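Section 4. Choosing and setting the storage location

Read this section before you unpack anything. Most of the complaints we get about Nuchit come from people who started at Section 5.

Nuchit keeps track of where your parts are. It does not know where they are. It knows what somebody typed in, and it will repeat that back to you with great confidence for years. Everything below is meant to narrow the gap between the two.

4.1 Before you begin

You will need:
- the Nuchit base unit and its power supply
- one roll of location labels (Prumier 61 or a plain label of the same width)
- the hand scanner, charged
- a list of your locations, on paper

The sales sheet says the list on paper is optional. We have yet to see a set-up go well without one.

4.2 Naming your locations

1. Walk the building and write down every place where parts are kept. Include the places where parts are not supposed to be kept. Window sills count.

2. Give each place a short code. Letters for the area, numbers for the spot. Nuchit accepts up to 17 characters, and you should use far fewer.

3. Do not put the contents in the name. "BOLTS-LEFT" is a fine name until the bolts move, and they will move.

4. Do not name a location after a person. The same goes for shifts and customers.

Note: The software offers to "suggest smart names." It takes the first word of whatever is stored there and adds a digit. We leave this turned off, and so should you.

4.3 Bins and open containers

A bin is harder to track than a shelf. Shelves stay put and have edges you can stick a label on. Bins get swapped, stacked, tipped and lent to the next department, and the label goes along for the ride.

5. Decide whether the code belongs to the bin or to the floor space under it. Pick one and use it for every bin in the building. Mixed systems are the usual reason a stock count fails.

6. If the code belongs to the bin, put two labels on it, on opposite sides and near the top. Sheet metal should be wiped with a degreaser first. The label maker claims its glue holds on oily steel. We have not found this to be true.

7. If the code belongs to the floor space, put the label on a post or a wall where it can be scanned with the bin in place. Floor labels wear out, whatever the packaging says about foot traffic. 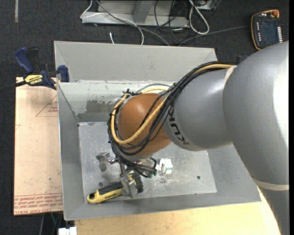

8. Set the count method for the bin. Open the location, choose Contents, then choose By Weight, By Hand or Unknown. Unknown is a respectable choice for mixed loads. A wrong number does more harm than a blank one.

Caution: By Weight assumes that every part in the bin weighs the same and that the empty bin weight was entered correctly. Check both. The default empty weight belongs to the Midis plastic tub and is no use for anything made of metal.

4.4 Entering locations in the software

9. Connect the base unit and wait for the green light. The quick-start card says this takes a moment. Allow longer.

10. Open Set-up, then Locations, then New. Type the code exactly as it appears on your paper list.

11. Print one label. Scan it. If the code on the screen matches the code on the label, print the rest. If it does not, see error 844 in Section 9 and do not print anything else.

12. Repeat until the list is done. There is an import tool, and it works if your spreadsheet has no blank rows, no accents and no merged cells. You will have to judge your own spreadsheet.

Note: Rivano users moving to Nuchit can bring over their old codes. Old mistakes come over too. Starting fresh takes longer and is usually worth it.

4.5 Checking your work

13. Hand the scanner to somebody who did not help with the set-up. Ask them to find a part using only the screen. Do not help.

14. Write down where they stopped or turned around. Those codes need changing, even if they made perfect sense to you.

15. Run the test again after 2 weeks. The "accuracy score" on the home page is not a replacement for this. It measures how often people scan, and a person can scan the wrong thing all day and score very well.

Section text last revised 12 January 2020. Screens may differ if you have installed a later update.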